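동네 보건의원에 다닌 지 여섯 달

2023년 6월

작년 겨울에 이사를 하고 나서 제일 늦게 정한 것이 병원이었다. 마트나 세탁소는 첫 주에 정해졌는데 병원은 아플 일이 없으면 갈 일도 없으니 계속 미뤘다. 전에 살던 동네에서는 10년 넘게 다닌 내과가 있어서 약 이름을 몰라도 됐다. 지난번에 드린 걸로 드릴까요, 하면 네, 하고 나오면 끝이었다. 새 동네에서는 그게 안 됐다.

혈압약이 떨어져 갈 때쯤 집에서 걸어갈 수 있는 곳을 찾아봤다. 후보는 두 군데였다. 하나는 지하철역 앞 건물 4층에 있는 큰 내과였고, 다른 하나는 시장 뒤쪽에 있는 발리코(Valico) 의원이었다. 발리코는 주민들이 출자금을 내고 조합 형태로 운영하는 곳이라고 간판 아래 작게 적혀 있었다. 역 앞 내과는 두 번 가 봤는데 두 번 다 대기실에 앉을 자리가 없었다. 그래서 발리코로 갔다.

처음 간 날은 접수하는 데 시간이 꽤 걸렸다. 문진표가 네 장이었다. 앓은 병, 먹는 약, 가족력까지는 어디나 비슷한데 그 뒤에 사는 집 이야기가 나온다. 혼자 사는지, 계단이 있는지, 끼니는 누가 준비하는지, 최근에 일을 그만둔 적이 있는지. 마지막 장은 안 써도 된다고 했는데 시간이 남아서 다 썼다. 쓰고 나니 좀 많이 썼나 싶었다.

진료실에서는 의사가 그 종이를 실제로 읽었다. 계단이 많은 집인데 무릎은 괜찮으냐고 물었고, 저녁을 늦게 먹는다고 쓴 것도 물었다. 혈압은 내가 집에서 재는 것보다 높게 나왔다. 약은 바꾸지 않고, 집에서 아침저녁으로 재서 적어 오라고 했다. 수첩을 하나 받았다. 표지가 초록색이고 한 쪽에 2주치를 적게 되어 있는데 칸이 좁아서 나는 볼펜 대신 샤프로 적는다.
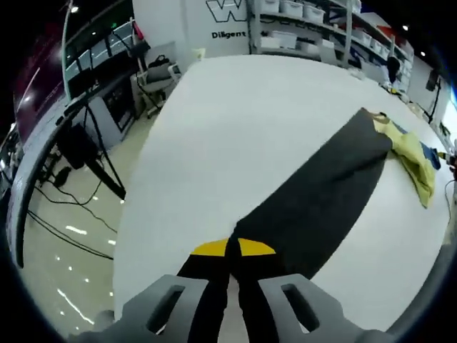 하얀 작업대 위에 길게 펼쳐 놓은 검은 옷

수첩은 생각보다 쓸모가 있었다. 전에 다니던 병원에서도 집에서 재 보라는 말은 들었지만 적어 간 적은 한 번도 없다. 적을 데가 없으니 안 적었고, 안 적으니 안 쟀다. 처음 2주는 빼먹은 칸이 많았다. 의사가 빈칸을 보고도 별말을 안 해서 오히려 다음부터는 꼬박꼬박 적었다. 석 달쯤 적어 보니 아침 혈압이 저녁보다 늘 높았고, 그걸 보고 약 먹는 시간을 옮겼다. 옮긴 뒤로는 아침 숫자가 조금 내려왔다. 약 시간 때문인지 날이 풀려서인지는 잘 모르겠다. 의사도 여름까지는 더 지켜보자고 했다.

약국은 같은 건물에 없고 길을 건너야 한다. 비 오는 날은 귀찮다. 대신 약국에서도 수첩을 보여 달라고 한다. 전에 살던 동네에서 받은 위장약을 계속 먹고 있었는데 약사가 날짜를 보더니 이걸 아직 드시느냐고 물었다. 다음 진료 때 의사에게 말했고, 그 약은 끊었다. 속은 별 탈이 없었다.

발리코 의원 2층에는 교육실이 있다. 한 달에 두 번 건강 모임을 하는데 혈압반이 있고 당뇨반이 있다. 나는 4월부터 혈압반에 나간다. 영양사가 와서 국물 이야기를 하고, 그다음에는 스트레칭을 한다. 국물 이야기는 솔직히 좀 지루했다. 그런데 자기 집 국을 작은 병에 담아 와서 염도계로 재 보는 날이 있었고 그날은 재미있었다. 나는 우리 집 된장국이 싱거운 편이라고 생각하고 살았다. 숫자를 보니 그렇지 않았다. 그 뒤로는 된장을 반 숟갈 덜 넣고 버섯을 더 넣는다. 처음 며칠은 밍밍했고 지금은 외식을 하면 짜다.

지난달에는 조합원 간담회가 있었다. 조합원이 아니어도 와도 된다고 해서 가 봤다. 시의 보건 담당 부서에서도 나와 앞자리에 앉았다. 간담회 자료에 적힌 숫자를 몇 개 옮겨 둔다. 올해 새로 등록한 환자가 243명이고, 방문진료를 받는 집이 67가구다. 방문진료를 나가는 차는 한 대뿐이라고 한다. 혈압반과 당뇨반을 합쳐 꾸준히 나오는 사람은 19명이다. 등록 환자 수에 비하면 적은데, 교육실 의자가 그 정도밖에 안 들어가기는 한다.

질문 시간에 제일 오래 이야기한 것은 야간 진료였다. 지금은 저녁 진료가 한 주에 한 번이고 그것도 7시에 접수를 마감한다. 시장에서 장사하는 분들은 가게 문을 닫고 오면 이미 늦는다고 했다. 의원 쪽 대답은 의사를 한 명 더 구해야 늘릴 수 있다는 것이었다. 공고를 낸 지 반년이 됐는데 지원이 적다고 했다. 시에서 나온 분은 받아 적기만 하고 약속은 하지 않았다. 나는 그게 나쁘지 않았다. 예전 동네에서는 보건지소를 새로 짓겠다는 말을 여러 번 들었는데 이사 나올 때까지 그 자리는 주차장이었다.

예약 방식도 이야기가 나왔다. 의원은 올봄부터 벨로소(Veloso)라는 예약 프로그램을 쓴다. 휴대전화로 시간을 고르면 문자가 온다. 나는 편하게 쓰는데 대기실에서 보면 못 쓰는 사람이 많다. 한 어르신은 예약을 했다고 하는데 접수 화면에는 이름이 없어서 한참을 기다리셨다. 인증번호까지 넣고 마지막 확인 단추를 안 누르면 예약이 안 된 것으로 처리된다고 한다. 간담회에서 이 문제가 나오자 오전에는 전화 예약을 따로 받기로 했다. 6월부터 그렇게 하고 있고, 접수대 유리에 안내문이 붙어 있다.

방문진료는 내가 받는 것이 아니어서 잘 모르다가 옆집 때문에 조금 알게 됐다. 옆집 할머니가 3월에 골반 쪽을 다쳐서 수술을 받고 나오셨는데 우리 빌라에는 승강기가 없다. 4층에서 내려오려면 사람 둘이 붙어야 한다. 퇴원하고 처음 몇 주는 딸이 와서 모시고 다녔고, 그 뒤로 발리코에서 간호사와 의사가 번갈아 온다. 신청서는 주민센터에도 있고 의원 접수대에도 있다. 접수대에서 쓰는 쪽이 빠르다고 한다. 비용은 집집마다 다르다고 하니 전화로 물어보는 것이 낫다.

할머니 말씀으로는 의사가 와서 제일 먼저 한 일이 화장실 문턱을 본 것이었다. 그다음에 냉장고 옆에 쌓아 둔 약봉지를 다 꺼내 식탁에 늘어놓고 먹을 것과 버릴 것을 나눴다. 버릴 것이 훨씬 많았다고 한다. 나도 그 이야기를 듣고 집에 와서 서랍을 열어 봤다. 이사 올 때 그대로 싸 온 감기약, 유효기간을 읽을 수 없는 연고, 누가 먹던 것인지 모를 가루약이 나왔다. 전부 봉투에 담아 약국 수거함에 넣었다. 물약은 뚜껑을 꼭 닫아서 따로 달라고 한다.

아쉬운 점도 적어 둔다. 우선 검사 장비가 많지 않다. 피검사와 심전도는 되는데 초음파는 안 된다. 나는 간 수치 때문에 초음파를 한번 보자고 해서 버스로 다섯 정거장 떨어진 루다르(Rudar) 병원까지 갔다. 의뢰서는 바로 써 줬지만 결과지는 내가 받아서 다시 들고 와야 했다. 두 군데가 전산으로 이어져 있지 않다고 한다. 결과는 지방간이 조금 있는 정도였고 여섯 달 뒤에 다시 보기로 했다.

대기실이 좁은 것도 그렇다. 아이와 어른이 같은 공간에서 기다리니 겨울에는 기침하는 아이 옆에 앉게 된다. 창가 쪽 의자 두 개는 마스크를 쓴 사람이 앉는 자리라고 표시해 놓았는데 사람이 많으면 지켜지지 않는다. 화장실은 2층에만 있다. 무릎이 안 좋은 분들이 혈압반에 오면서 계단 이야기를 자주 한다. 건물이 오래돼서 고치기 어렵다는 답만 들었다.

조합원 가입은 아직 생각 중이다. 출자금이 큰돈은 아니고 나중에 탈퇴하면 돌려받을 수 있다고 한다. 다만 가입하면 총회에 나가야 할 것 같고 나는 그런 자리에 오래 앉아 있는 것을 잘 못한다. 접수대에서는 총회에 안 나와도 괜찮다고 했다. 조합원이 되면 검진 항목을 몇 개 싸게 받을 수 있고 소식지가 집으로 온다. 소식지는 대기실에도 쌓여 있어서 늘 한 부씩 집어 온다. 지난 호에는 여름철 탈수 이야기와 시장 안 그늘 쉼터 위치가 실려 있었다.

하나 더. 가을에 걷기 모임이 생긴다고 한다. 이름은 울테보라(Wultevora) 걷기이고, 10월부터 아침에 하천을 따라 걷는다. 이름이 무슨 뜻인지 물어봤는데 접수대에서도 몰랐다. 거리는 짧은 길과 긴 길 두 가지이고, 짧은 길에는 중간에 벤치가 있다. 출발 전에 간호사가 혈압을 재 준다고 해서 신청서에 이름을 적어 두었다. 운동화 밑창이 다 닳아서 그 전에 하나 사야 한다.

다음 진료는 다음 달 초다. 이번에는 수첩에 빈칸이 두 개 있다. 둘 다 부모님 댁에 다녀온 날이고 혈압계를 안 가져갔다. 약은 넉넉히 남았고 피검사가 있어서 아침을 굶고 가야 한다. 피검사는 오전에만 하니 같은 날 잡으실 분은 예약할 때 미리 말씀하시면 된다.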